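Resetting the wrist camera and fingers on the Drornico hanging cell

The Drornico cell picks hand tools from a basket and hangs them on pegboard hooks. These steps cover checking the gripper and camera after either has been taken off the arm. Allow an hour the first time.

Before you start

Put the arm in hold and turn the speed down to 10 per cent. You will need a 3 mm hex key, a soft cloth and the Görtz finger gauge from the drawer marked Ramau. Write down the current hand-eye offsets. Don't rely on the backup, which only keeps the last saved set.

1. Seat the fingers

Wipe the mounting faces and push each finger fully home. Tighten the screws a little at a time, working from side to side. Run the gripper open and closed with nothing in it and listen for scraping. If a pad has lifted at one end, replace it now — glue doesn't last.

2. Check the wrist view

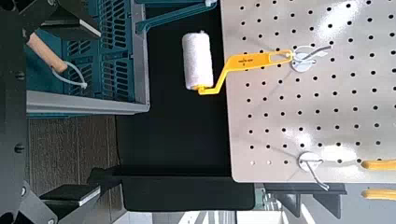 Exposure is the setting most often left wrong after a camera swap. Turn off auto and start at 1000 in the Faleo settings page, then bring it down until the hook wires separate clearly from the board. Pegboard throws back a lot of light. The white glare at the upper right of the board is typical, and the paint roller hanging by its yellow handle is a good thing to judge by, as both the handle slot and the wire through it need to be readable. You should also have the fingers in view at the left. If they have disappeared, the camera bracket is on the wrong way round.

3. Teach the hook positions

Jog to each lower hook in turn, working from the left, and save the point with the gripper empty. Approach from the front and stop about 3 cm short of the hook tip. Take a tool off its hook before teaching that point. The head view will do for choosing a free hook for the first trial; with the putty knife, screwdriver and roller hung up, it is the rightmost one.

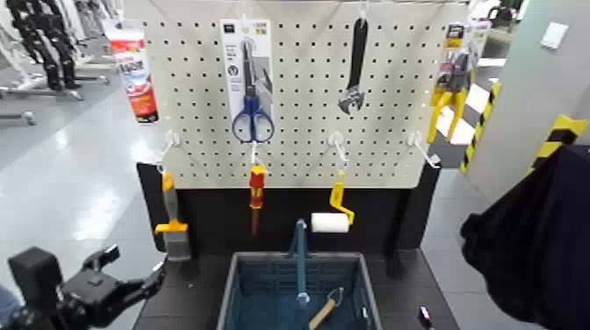

4. Run a trial hang

Load program 173 and step through it by hand. Watch the handle slot as it meets the wire. If it lands low, raise the release point by a millimetre and try again. Leave the hand-eye offsets alone unless every hook is out by the same amount.

Save the set under a new name and enter it in the cell log. Questions about the offsets go to Ludger Haberkorn.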